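Kedville House bathrooms: progress since May

We're so pleased with how far your grant has gone! Of the 20 bathrooms in the plan, 17 now have their new wall panels and towel bars, and the last ones are booked in with Osell. We have spent almost all of the fittings money, with $482 left for spare brackets and hooks (more than we dared hope in May).

Residents kept asking for somewhere to hang a towel close to where they wash, so each room gets a bar of its own.

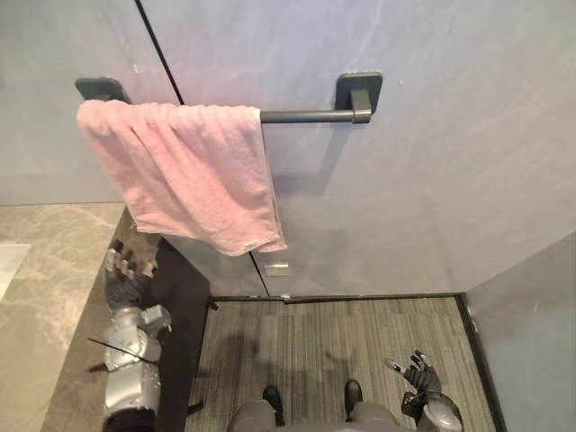

Seixas

The dark gray bars look great on the pale panels, and a folded towel takes up only the left half, so there's plenty of bar left over. Nuvach will send 2 more boxes of floor trim next week.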